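Kitent Reuse Program
Progress report to the Zollton Fund
2020-12-15

1. Work since the last report

The Tomoana site began bagging donated small goods in September. Before that, items went out to households loose in crates, and a fair share came back with parts missing. The grant paid for shelving in the back store, a first order of 2000 thank-you bags, and hours for sorting and packing.

We have now sent out 119 bagged items. The target for this period was 100. Most were small household goods, with some toys and hand tools. Larger things still go out in crates and are not counted in this figure.

2. The bagging spot

We tried a folding table first and gave it up. The bags slid off it and the table was in the way of the door to the store. Bagging is now done at a stretch of plain wall. One bag hangs from a hook in a black clip, and the spare bags are kept flat in a stack on the carpet to the left. 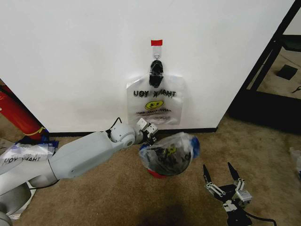 The wall hook with a bag in the clip, and a bunched-up bag on the carpet.

The hook costs very little and can be moved without marking the paint. The clip has to grip the top edge of the bag near the middle. When it is set too far to one side the bag hangs crooked and is slow to fill. We went through three kinds of clip before settling on this one.

The bags are thin. They are fine for light goods, but anything with a sharp corner should be double bagged or go in a crate. We have asked Cekov, who supply them, for a price on a heavier grade – no answer so far.

3. Round and awkward items

Square boxes gave no trouble. Round things took longer to get right, as they roll inside the bag and pull it open. The current method is to put the item in, draw the plastic close around it and leave the printed side facing out where possible. The round black item below was wrapped in one of the smiley-face bags, with a further bag hanging on the wall behind it.
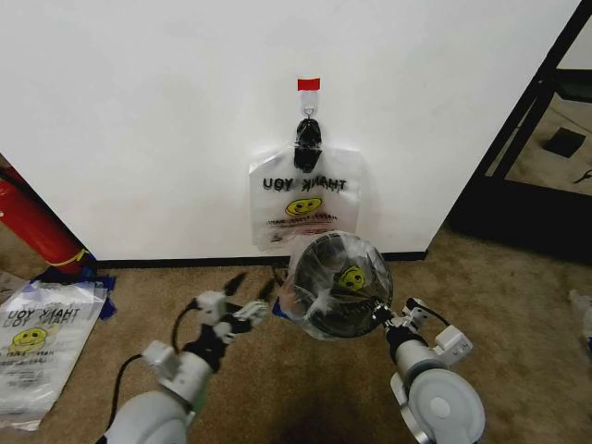 Kitent / Zollton Fund – Progress Report – Page 3

Wrapped items are heavier on one side than they look, and packers now hold them low down. This has been added to the instruction sheet at Tomoana.

4. Problems and changes

The floor by the wall gets crowded on busy days. Filled bags will be moved to the shelving at the end of each session – until now they have sometimes stayed on the carpet overnight.

5. Next period

We plan to put up a second hook in the back store and to test the heavier bags if the price is acceptable. No change to the budget is requested. Remaining funds will cover packing hours and one more order of bags.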